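Mar 6, 2024

The table is finally in! I've been writing "table??" at the bottom of my to-do list since January and today I got to cross it off so hard the pen went through the paper. I'm sitting at it right now with my feet on a box of winter sweaters, and I'm going to write the whole thing down while I still remember it.

So, backing up. The apartment on Tultberg has a main room that is long and skinny, with the kitchen squashed into one end, and ever since I moved in I've been eating standing up at the counter or on the couch with a plate on my knees. Fine for toast. Terrible for soup. I had a folding card table for a while but one leg had opinions, and after the lentil incident it went out to the curb and was gone by breakfast.

I looked at new ones and got depressed. There was one I loved at Grosum, very plain, rounded corners, and it was 600 dollars before delivery, and then the man told me the delivery price and I laughed out loud in the store, which I felt bad about afterward. He was only reading it off the screen. I went home and ate on the couch again.

Then last month Anar, the secondhand place behind the bus station, had one way in the back with a stack of lampshades on it. Light wood, no drawers, nothing fancy. The tag said 25. I asked the girl if that was the price or the lot number and she went away to check and it was the price! I paid before she could check again. They held it for me with a piece of tape with my name on it, spelled wrong, and then it sat there for weeks while I tried to find somebody with a van.

The somebody was Mieczysław Domański from upstairs, who I had mostly only talked to about recycling. He knocked to give me a package that had gone to his door, saw me eating rice over the sink, and asked (very politely) if I was all right. I told him about the table. He said he had a van and a free morning, and that was that. I offered gas money and he waved it away and then said he would accept a cake. I've never baked a cake for a deadline before.

We got it out of the shop no problem. Getting it up to my place was another story. It would not go around the turn in the stairs, not flat, not on its side, not with the legs first. We stood there holding it, me below, him above, both of us saying "okay" a lot. In the end he sat down on the step with it still leaning on his shoulder, got a wrench out of his jacket pocket — he'd had it on him the whole time — and took the legs off right there. A woman came down with a stroller in the middle of this and we all had to back up to the landing and start over. She said it was a nice table, though.

Legs back on took him no time at all. I held the flashlight and was praised for it.

After he left I cleaned it properly. I'd bought a tin of Belhaj wax paste for this, and I got so into it that I missed lunch. First a cloth with dish soap, wrung out nearly dry, then a clean cloth, then I made myself wait (I did the windowsill while I waited, and then the other windowsill, and that's how you end up washing a light switch). Then the wax, a little at a time, rubbing along the grain, which is the one thing I remember from my aunt's lessons on furniture. She used to stand behind me and say "with it, with it" like I was petting a cat backward. I could hear her all afternoon.

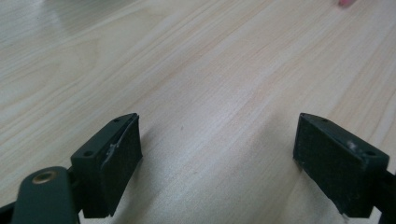
I had big ideas about what would live on it. A bowl of lemons, obviously, since every apartment I have ever been jealous of has a bowl of lemons. A candle. That blue pitcher. I had it all planned out in the tub last night, and then I walked back in with the pitcher in my hand and I just couldn't put it down. I love the plain wood! I put the pitcher back on the fridge. I'm sure there'll be mail all over the thing by the weekend, I know who I am, but for tonight I'm keeping my junk off it. New rule: keys go on the hook, mail goes in the basket, and the laptop goes back on the desk when I'm done. (The laptop rule is going to be the first to die.)

Where to put it was its own little drama. I tried it under the window first because that's the pretty spot, and it blocked the radiator, and I'd be roasting my knees all winter. Then I tried it longways against the wall by the bookshelf, but you couldn't open the bottom cupboard, where the big pot is. So now it sticks out into the room a bit from the kitchen end, and you have to go around it to get to the couch. I've already hit my hip on the corner. I'll learn. Or I'll have one permanent bruise, which seems like a fair trade for soup.

Chairs are the next thing. I own 2, and they don't match each other or anything else, and one is really a desk chair and rolls away when you reach for the salt. I want to have people over, like six of them, properly, with a tablecloth and a main course. I told my sister this on the phone and she said where are they going to sit, on each other? She has offered me the folding chairs from her garage. They are orange. I said I'd think about it, and I've been thinking about it ever since, and I believe I might want them a lot.

Other things from today, so I don't forget:

The dish soap is nearly gone, buy more. Also sponges, I used up the good one on the windowsills.

I need to get felt pads for the feet. It makes a noise like a goose when you shift it on the floor and I don't want to be that neighbor, especially not now that I like the neighbors.

The cake. He said anything but coconut. I'm leaning toward the apple one with the sugar crust, since I have the apples already, but my springform pan is still in a box somewhere and I've opened all the ones marked KITCHEN. That leaves the ones marked MISC. There are a lot marked MISC. I was very tired when I packed those.

Dinner was tomato soup and grilled cheese, sitting down, with a cloth napkin and a real spoon. I put a folded dish towel under the bowl because of the wax and felt extremely grown up. I lit the candle too, on the counter, where it could see us. Then I washed up right away and wiped the table and then wiped it again because I could see one streak when I bent down and looked along it toward the lamp.

It's past eleven and my arms are killing me from the rubbing. My hands still smell like wax, kind of like oranges and shoe polish together, even after two showers' worth of soap. Going to bed. Tomorrow I look for the pan.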